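Housing and Settlement in the Twentieth Century
Handout 4: The Company Estate at Mirkonness
Posted 12/5/19 by the Course Office

Students should read this handout before the seminar and bring it with them. It deals with housing built by an employer for its own workforce, and should be compared with the council schemes covered in Handout 3.

The Mirkonness estate was laid out by the engineering firm of Leemans on farmland north of the Anach road. The first phase consisted of 238 houses, let only to employees and their families. By the time building stopped the total had reached 683. Rents were taken directly from wages, and a tenant who left the firm was normally given 30 days to find another home.
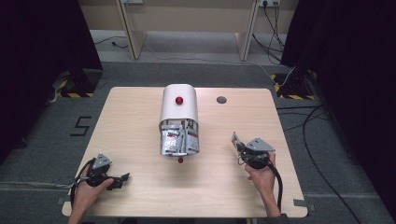

This link between work and tenancy is the main point of dispute in the literature. Earlier writers treated the estate as an act of generosity and drew attention to its gardens, its indoor bathrooms and the low level of rent. Later studies have been more critical. They argue that the threat of losing a home kept wages down and discouraged union membership — a charge the firm always denied.

The tenants' petition of February, signed by 53 households, should be read with care. It asks for repairs to drains and for a bus to Gromby, but says very little about rent. Consider who could safely sign such a document, and who could not.

Questions for the seminar

1. How far did the terms of tenancy differ from those offered by the council?
2. Why might families have chosen Mirkonness over private lodgings in Gromby?
3. What can the petition tell us about daily life on the estate?

Written answers to question 2 (one side of A4) are to be handed in at the start of the session.

Shares: 3 | Comments: 0
Contact the Course Office | Copyright 2019 | Back to top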